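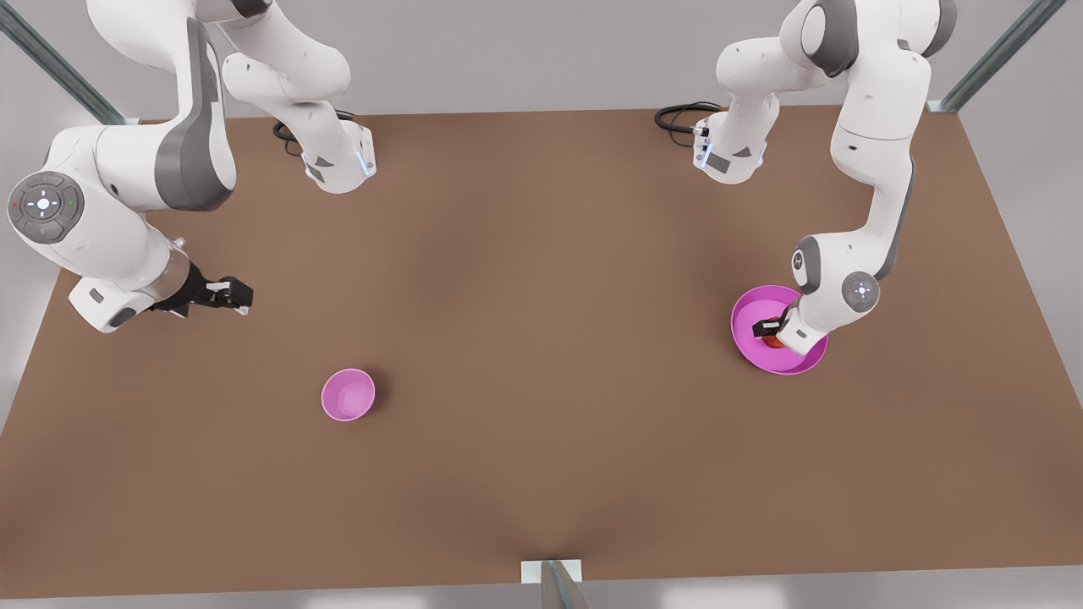 Kurkau table in the simulator, home workshop. Right arm waiting, left arm at the large bowl.

Kurkau two-arm table – safety checklist before power on
Kept by Chia-hao Yuen. Comments by the others are under each point, with the name. Last gone over in March.

We do every task first in the simulator and then on the real table. Part A is for the simulated run and Part B is for the real arms in the garage. Please do not start Part B when a point in Part A is still open.

PART A – SIMULATED RUN

A1. Both bases are at the far edge of the table and do not move when the arms move.
OK.

A2. Cables behind the bases do not come under a gripper on any path.
OK with remark. The cables are lying on the tabletop in the model. On the real table I want them clipped down, see B3.
Thulani Mabaso: The simulator does not calculate the cable as a soft thing, it is only a shape. So a good result on this point does not say much.
Chia-hao: Agreed, I leave the point in but it has less weight.

A3. Start position of the idle arm. The gripper must be empty and hang above the table with free space under it.
OK for the right arm.

A4. Bowls. The small pink bowl stands away from both arms, the large one is inside the reach of the left arm.
OK. "Left" and "right" are always from the robot's side. When you look from the front it is the other way. Kam-wah has mixed this two times, and I also did it once.

A5. The left gripper goes down into the large bowl without touching the rim.
Open. From the front view the forearm covers a part of the rim, so I can not judge it with my eyes. Need the contact log.
Yee-man Tang: The contact log is switched off by default in the Donell scene file. Set it on before you load the scene, not after.
Chia-hao: Thank you, did not know. Will repeat with 20 runs and write the result here.

A6. Grip on the red object.
Open, same reason. The object is small and the fingers hide it. Please add a second view from above the bowl.

A7. Speed limit set to 30 percent for first runs, also in simulation.
OK. I know it costs time. The same settings file is copied to the real controller later, and I do not want a fast value inside it.

A8. Near part of the table is free.
OK. In the real garage this is the place where people put the coffee.

PART B – REAL TABLE, POWER OFF

B1. Table bolts tight, all four legs. Use the long wrench from the Liao box.
OK.

B2. Emergency stop button in reach of the person who stands, not only of the person who sits at the computer.
Not OK. The cable of the button is too short. Adaeze has ordered a longer one.
Adaeze Okafor: It arrived, but the plug is wrong. I will solder the old plug on it. Until then no power on with two people.

B3. Arm cables clipped to the tabletop, loop is big enough for full turn of the base.
Left arm OK. Right arm clip is missing.

B4. Tape line on the floor, 500 mm from the table edge. During a run everybody stands behind it.
OK. The tape comes off near the door, press it again with the foot.
Kam-wah Yuen: Can we make it 100 mm more on the door side? When I come in with a box I am already on the line.
Chia-hao: Yes, done.

B5. Finger pads clean and screws of the gripper not loose. Check by hand, both grippers.
OK.

B6. Bowls are plastic. No glass or ceramic on this table.
OK.

B7. Garage door closed, children and the dog are in the house.
To check every time, so I do not mark it here.

PART C – REAL TABLE, POWER ON

C1. One person at the stop button, one at the computer. The person at the button says "ready" with loud voice.
C2. Move each arm alone first, then both together.
C3. First run with empty bowls.
C4. If there is any sound you do not know, stop and write it down – even if the arm looks normal after.
C5. After the last run, park both arms, switch off at the wall and pull the plug.

Part C was not done this time because of A5, A6, B2 and B3.

Still to do
Chia-hao: repeat A5 and A6 with contact log on.
Adaeze: plug for the stop button.
Thulani: bring a cable clip from the Poltport drawer, the wide type.
Yee-man: read the Part C text once more, she found two mistakes in the older one.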